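Effect of Proofing Time on the Crumb of Steamed Wheat Buns
Solomiia Harasym, Kenji Alcantara
Supervisor: Agathe Guérin

1. Background

Steamed buns have no crust, so defects in proofing show directly in the skin and crumb. Underproofed dough gives a tight, gummy interior. Overproofed dough wrinkles or collapses once the lid comes off. Our question was how far the second proof can be shortened before the crumb suffers.
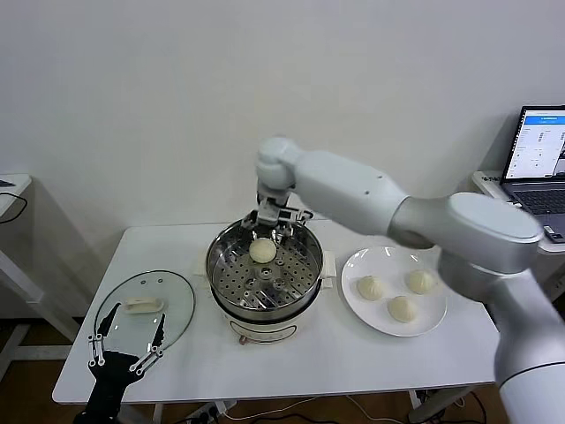

2. Materials

All dough came from one bag of Zinero all-purpose flour. Each batch used 473 g of flour, instant yeast, sugar and water at room temperature. The filling was left out of the density samples, as it makes the volume reading unreliable. Steaming was done in an electric steamer with a perforated tray.

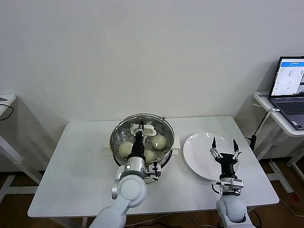

3. Procedure

Dough was kneaded for 11 minutes, rested, divided by weight and shaped. The second proof was the only variable. Volume was measured by seed displacement after cooling. Each proofing time was repeated in three batches, and Raghda Mansour scored the cut surfaces without knowing which batch they came from.

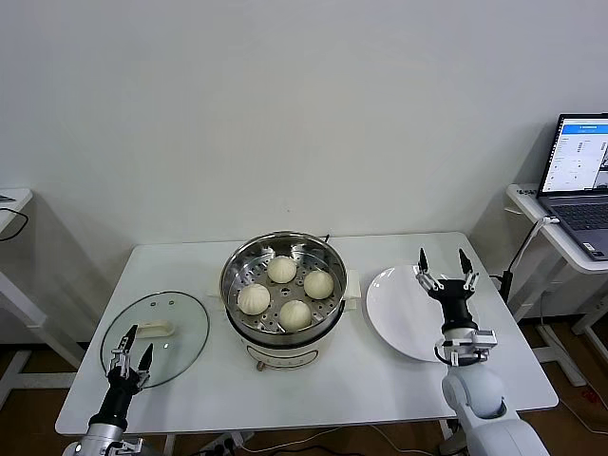
Figure 3. Pleated buns on the steaming tray.

4. Results and limits

The shortest proof gave the densest crumb in every batch. The middle and longest times could not be separated by score, although the longest produced more surface wrinkling. Room temperature was not controlled, and the February batches rose more slowly than the rest. Two batches were discarded after a weighing error.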